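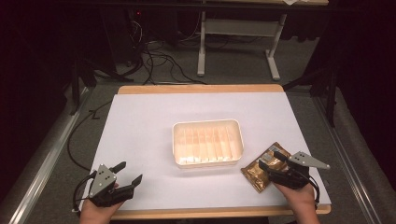

A reader wrote to say the trouble with foil pouches is that they never stand up by themselves, and that any drawer full of them turns into one slippery pile within a week. Fair enough. A slotted tray fixes most of it, but only if the pouches are flattened and sorted before they go in. The steps below are for a kitchen drawer or shelf, and they work for tea, instant coffee, soup mixes, yeast, spice blends and most other small packets.

## What you need

- A shallow tray with fixed dividers
- A clear table, with a white or plain board on top if you have one
- A permanent marker with a fine tip
- A few small clips
- A dry cloth
- A bag for trash

I keep an old whiteboard for this kind of job. Spilled powder shows up on it right away, and it wipes clean. A baking sheet also works, but the pouches slide around on it.

## Check the size first

Take your most common pouch and hold it against the tray before you sort anything. You want to know three things: how deep the slot is, how wide it is, and how thick the pouch is at its fattest point. The bottom seam usually decides it. A pouch with a folded base (the kind that is meant to stand) can be twice as thick at the bottom as at the top.

If the fattest part won't go into a slot without force, that pouch doesn't belong in the tray. Put it in a plain box next to the tray. Thin dividers can bend, and once they lean, the slot on the other side gets narrower too.

My first tray was a Jernham with wide compartments, bought for flatware, and the pouches fell over in it. The one that replaced it has much narrower slots. Narrow is better for this job, up to the point where you have to push.

## Flatten the pouches

A crumpled pouch takes up the room of two flat ones.

1. Lay the pouch on the board with the label facing up.
2. Press from the middle out toward the edges with the flat of your hand. Go slowly on sealed pouches. There is air inside and you don't want to pop a seam.
3. Shake the contents down toward the bottom, then press again.
4. Turn it over and smooth the back.
5. Run a finger along the top seam so it lies straight.

Foil keeps its creases. It will not come out looking new and it doesn't need to. You are after an even thickness.

For pouches that are really bent out of shape, put them under a heavy cookbook overnight and do the sorting the next day. Don't do that with anything brittle, such as crackers or freeze-dried fruit.

## Opened pouches

Deal with these separately. Push the air out, fold the top over twice, and clip it. The clip will probably be thicker than the slot, so put it at one end of the fold where it can stick up above the divider. If the pouch has a press seal, wipe the powder out of the track with the dry cloth before you close it.

Tape is fine for a day or two but it leaves a sticky strip on foil, and the sticky strip picks up crumbs.

Anything with a torn side seam should be emptied into a jar. I used to tape those as well, and I ended up with yeast in the bottom of every slot.

## Mark the top edge

Once the pouches are standing, the front label is hidden and the top edge is all you see. Some have a small printed label near the top, and those can often be left alone. For the rest, write on the top seam:

- what it is, in one short word
- the month it runs out

So a packet of yeast might say YEAST SEP for September. Add the year if you buy in bulk. Let the ink dry for a minute before you touch it, and try the marker on one pouch first - some inks rub right off shiny foil. If yours does, use a narrow strip of masking tape and write on that.

## Load the tray

Set the tray down with its long side toward you. Sort the pouches into groups on the table first, next to the tray, so you can see which group is the biggest.

Start at the left with whatever you use every day. In my kitchen that is coffee, mostly the Muriithi single packets, followed by tea. Soup and sauce mixes go in the middle. Yeast, gelatin and the other baking things go on the right.

Put one pouch in each slot to begin with. If the slots are deep enough and the pouches are thin, you can double up, with the older one in front. Stop there. Three in a slot will hold each other so tightly that they all come out together.

Hold each pouch by its top edge and lower it straight down. If it catches on a divider, lift it out and flatten it again. Pushing on it only wrinkles the bottom. Leave a slot free in each group if you can, so new packets have somewhere to go.

## How many will fit

Less than you think. My tray takes 12 coffee packets and still has space for the other groups. When I emptied the drawer for the first time I had close to a grocery bag full, and a good part of it was out of date or was a flavor we don't drink. If you buy boxes of 100, keep the box in a cupboard and refill the tray from it.

## Where to put the tray

A shallow drawer away from the stove is best. Measure the drawer with a loaded tray, as the pouches will stand higher than the rim. Check that the drawer closes without brushing the tops, or it will pull them backward every time you open it.

On an open shelf, put a piece of non-slip liner under the tray.

## Keeping it that way

Every two weeks or so, lift everything out of one group, wipe the slots and put the pouches back with the oldest in front. A dry pastry brush gets into narrow slots better than a cloth. If something sticky has leaked, wash the whole tray in warm water with dish soap and stand it on its side to drain. Let it dry completely before you reload it - moisture at the bottom of a slot will ruin the paper labels and any paper packets that share the tray.

Refill the coffee slots last, after the slow groups are back in place.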